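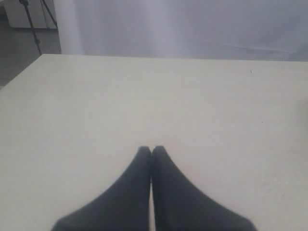
Llevaba meses queriendo quitarme de encima el manojo de llaves del portal, el trastero y la puerta del taller, así que en abril me lancé y compré la cerradura electrónica Biritden con lector de huella. Seis meses de uso diario dan para opinar, ¡y tengo bastante que decir!

Empiezo por el montaje, que me daba pereza. La plantilla de papel viene bien marcada y los tornillos son decentes, pero el bombín que traía mi puerta sobresalía más de lo que admite el embellecedor y tuve que pedir otro. Me lo cambió Domingo Salinas, el cerrajero de mi barrio, que de paso me ajustó el cerradero (rozaba un poco y el motor se quejaba). Con eso resuelto, todo fue rodado.

El lector es lo mejor del aparato. Pones el dedo, pita y abre. Con las manos frías falla alguna vez, y con guantes toca tirar de código, claro. Los números del teclado se iluminan en blanco y se leen bien de noche, aunque a pleno sol cuesta un poco.

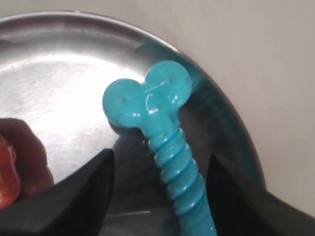

La aplicación ya es otra historia. Para dar un código temporal hay que pasar por cuatro menús y el historial se borra solo cuando llega a 1.000 entradas, sin avisar ni ofrecerte exportarlo. Antes tuve una Curari, más fea y más ruidosa, pero crear un código para una visita era cosa de segundos. Echo de menos eso, la verdad.

De pilas voy contentísima: sigo con el primer juego y todavía marca un 67 %. Además lleva contactos por fuera para arrimar una pila de 9 V si un día te quedas tirada en la calle, y una llave mecánica de emergencia que yo guardo en casa de mi hermana.
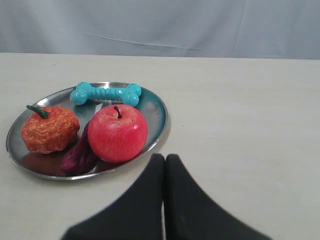
Plato redondo de acero inoxidable sobre la mesa blanca.

¿El precio? Pagué unos 957 euros por el paquete de tres puertas, con la pasarela wifi incluida. Barato no es. Si solo tienes una puerta, miraría antes el modelo sencillo, sin wifi, que lleva el mismo lector.

Le pongo un 7 de 10. Si arreglan la aplicación le subo la nota encantada, y mientras tanto me quedo con ella.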